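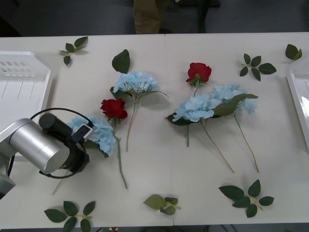 Figure 3. Artificial stems laid out on the white sorting table: light blue hydrangeas, red roses and loose leaf sprigs.

3.2 Laying out the stems

I should own up to a change of plan at this point. We had meant to hand people a full bucket of stems and let them get on with it, because that's how it works on the shop floor in Jurncombe, where I spent most of May watching people make table arrangements. In the pilot it was hopeless for our purposes (fun, but hopeless!). Everyone grabbed whatever was on top, and I couldn't tell a choice from a lucky dip. So we moved to a flat layout, with the flowers lying on a plain white table before any arranging begins, as in Figure 3.

We kept the colours simple. A deep red rose and a pale blue hydrangea are hard to muddle up, even for someone who has never bought a bunch of flowers in their life, and the two heads are very different to handle. The rose is tight and layered, while the hydrangea is a big fluffy thing that hides whatever is under it. I let the stems overlap on purpose. In Figure 3 you'll find a rose on the right-hand side whose stem runs behind a cluster of blue, and I like that sort of tangle very much — it makes people decide whether to lift the top flower first or wriggle the lower one out.

All the stems came from Amaral, our wholesaler, and we logged 743 of them before the study started. After I'd thrown out the ones with frayed petals or heads that wouldn't stay on, we were left with 629, and those are the ones used in everything that follows. I did toy with real flowers for a while. The Dudunine study used them and the results are lovely to read, but fresh roses droop by the end of a Wednesday session and I'd have been comparing tired flowers with perky ones.

The loose sprigs need a word too, as they caused more arguments between us than anything else. Some of my co-authors wanted them gone. I wanted them in, partly because our florists use greenery to fill gaps and partly because a bare rose in a vase looks a bit sad. They stayed, and we scored them separately using the Plorkitz sheet, which gives each arrangement a mark out of 8 for fullness. Stem length got its own column, and I come back to it in section 3.4.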